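Min Community Center > Play Library > Meetings > Minutes

MINUTES OF THE PLAY LIBRARY MEETING
Held in the Skonness Room, 04/04/2025
Chair: Abdelghani Ait Brahim

1. Minutes of the previous meeting
The minutes were approved with one correction: the storage cabinet is on the Flavano side of the hallway, and the floor plan has been changed to match.

2. Purchases
The Chair reported that $800 remains in the equipment line. It was agreed to spend up to $100 on lidded bins for the building blocks. The request for a second rug was held over until October.

3. Block table
Members discussed the condition of the tabletop. The plywood has small dark specks and smudges, and two members asked that it be painted. Others preferred the bare board – the blocks show up well against it and children find them quickly. A motion to paint was put and failed. The surface will be wiped down after each session and the edges checked for splinters before the next one.

4. Sorting of blocks
It was agreed that the large bricks will be kept apart from the small ones. Sorting by color was considered and left to the session leader. The last 15 minutes of each session will be set aside for tidying.

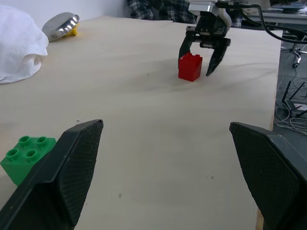 Item 4: red and green bricks on the plywood tabletop.

5. Loans
The Osoline branch has asked to borrow 2 bins of blocks. Approved, on condition that the bins are signed out and returned with their lids.

6. Other business
The key to the cabinet will be kept at the front desk. Members were reminded to send agenda items to the Chair in writing.

The meeting was adjourned.

2 comments | 15 shares

This site uses cookies to remember your settings. Accept | Manage choices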